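Last updated: September 2024

This site uses cookies to remember your settings. By continuing to browse you accept our cookie policy. Accept / Manage

Unit 6: Grasping and Moving Cloth
Course handout, Robot Software II, Himoldale

What you need before you start

You should have the Unit 5 arm controller running and passing its tests. If your joint limits are still the defaults, fix that first. The two-arm planner reads them at startup and will not warn you if they are wrong. You also need the Kokix log viewer, version 2, for the exercises at the end.

6.1 Why cloth is harder than boxes

In Units 3 to 5 every object had a pose. You could write down six numbers and the planner knew where the object was. A shirt does not have a pose in that sense. Its shape changes when you touch it, and two shirts in a pile look like one object to most segmenters.

For this unit we drop the idea of an object pose and work with three simpler things:

- a grasp point on the visible cloth surface
- an approach direction
- a label for the region the point belongs to (in the washer, on the rim, in the bag, on the floor)

The region label does most of the work. The task program asks "is there cloth in this region?" and picks a skill from the answer. It never asks which garment it is looking at.

6.2 Perception

The perception node takes color and depth from the head camera and returns a cloth mask and up to five grasp candidates. The network was trained on the Jillberg laundry set, which has 2,000 labeled images. Of these, 425 were held back for testing. Do not train on the held-back images. The grader uses them.

Known weak points:

Glossy surfaces. A dark, shiny appliance gives poor depth. You will get holes, and sometimes points that sit well behind the real surface. Do not fill holes by averaging the neighbors. Mark them as unknown and let the planner treat unknown as occupied.

White on white. White cloth near a white wall or shelf tends to bleed into the background. The mask edge can be off by a few centimeters. Candidates close to a mask edge are scored down for this reason, and you can tune how much with edge_penalty.

The gripper itself. If the fingers are already holding cloth, part of the mask is hidden. Use the robot model to remove the arm from the depth image before you score anything.

6.3 Grasp scoring

Each candidate gets a score from 0 to 1. It combines the height of the local fold, the distance from the mask edge, and whether the wrist can reach the point without hitting the rim. Fold height matters most. Parallel fingers need something to close on, and a ridge of cloth is much better than a flat patch.

The starter weights are in grasp.yaml. They are reasonable but not good. Change one at a time and keep notes, as you will be asked for them.

6.4 Control during the lift

Position control alone is not enough once the fingers have closed. Cloth in a pile is tangled, and a garment can be caught under others. If the arm follows its path no matter what, it will either lose the grasp or pull against the machine.

The lift skill runs in this order:

1. Close the fingers and read the finger gap. A gap of zero means there is no cloth. Return EMPTY.
2. Move up slowly with a force limit set.
3. If the limit is reached, stop, lower by a small amount, and try again with a slight sideways motion.
4. After three tries, open the fingers and return STUCK.
5. Otherwise continue to the clear height and return HELD.

Your task program must handle all three return values. Last May most lost marks came from programs that treated STUCK the same as EMPTY. They need different responses. EMPTY means choose another point. STUCK means the point was fine but the load was not, so choose a point in a different part of the pile.

6.5 Two arms, one workspace

The planner from the Opoku package plans for both arms together. This is slower than planning for each arm alone, but it avoids the case where both arms are sent through the same space at the same time.

You can hold one arm still by setting its mode to HOLD. The planner then treats it as a fixed obstacle. Use this while you debug. Once the single-arm skills are reliable, set both arms to ACTIVE.

Remember that hanging cloth is not in the collision model. The arm holding a garment takes up more room than the planner thinks. The simple fix is to attach a box below the gripper while the skill state is HELD and remove it on release. A box that is too large will make many plans fail, so begin small.

6.6 Reading the logs

Each run writes one log. The sample log for this unit has 921 entries, and you will not need to read most of them. Filter by skill name first, then look at the entries just before each change of state. If a grasp fails, compare the chosen point with the mask at that time. In most cases the fault is already visible there, before the arm has moved.

Exercises

1. Run the perception node on the sample data with edge_penalty at three different values. Report how the top candidate changes.
2. Add the attached box from 6.5 and show one plan that is different because of it.
3. Write a handler for STUCK that picks its next grasp point from another part of the pile. Test it in simulation before you book time on the robot.

Hand in your code, your grasp.yaml and one page of notes. Plots are welcome but must have labeled axes. Robot time is booked through the course page, and each group should bring a working simulation run to its first slot.
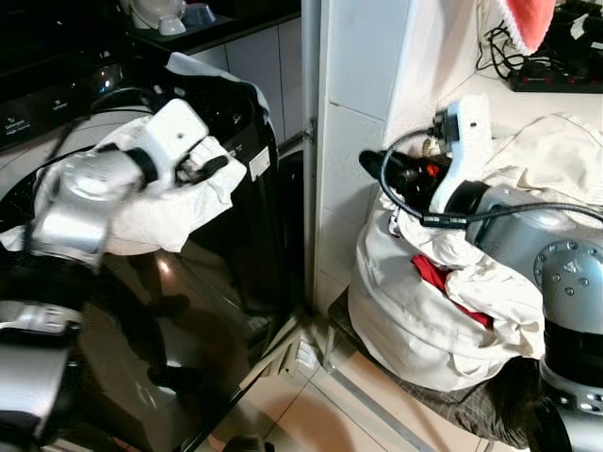 For exercise 3, the simulated pile is reset between runs, so save your random seed with the results. Groups that change the force limit should state the old and new values in their notes.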